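Gripper Reports "Closed" With Nothing in It: How to Find the Fault

Applies to hand-held and arm-mounted grippers running Shawky firmware 22 or later.

Murkby's manual gives this fault half a page and blames the operator. I don't buy it. We lost most of August to false closes on cloth work at Carcombe, and retraining people changed nothing. Check the hardware first.

What you'll see in the log: the gripper says it has a hold, the width reading agrees, and the cloth is on the floor. Out of 3000 logged grasps, 83 were bad in this way. The dashboard showed every one of them as a success.

Step 1. Power down and unplug. The release button is not a safety stop, whatever the quick-start card says. Keep your fingers out of the jaws until the status light is off.

Step 2. Look for lint. Thin fabric sheds into the jaw slides, and a small wad is enough to stop the jaws early. Use a dry brush. Compressed air drives it deeper.

Step 3. Zero the width sensor with the jaws fully shut. Do it by hand from the service menu. Auto-zero trusts whatever position it finds, so if the jaws are stuck it saves the error for you. 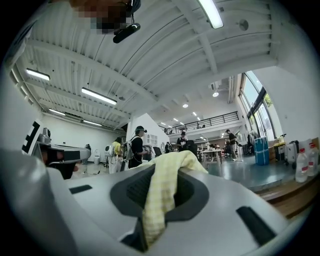 Step 4. Run 30 grasps on one folded cloth and write down each result yourself, on paper. Then compare your sheet with the log. If the two disagree even once, go back to Step 2.

Step 5. Only now touch the force threshold. Lutisico's forum will tell you to raise it right away. That hides the fault on thick towels and leaves it in place for thin ones, and it makes a pinched finger hurt more.

If the fault comes back within a day, suspect the sensor cable where it bends at the handle. Wiggle it while watching the live width value. Any jump with the jaws still means a new cable, and tape won't fix it.

Firmware 22 claims to detect all this by itself. I have yet to see it do so.

Last checked 24 November 2021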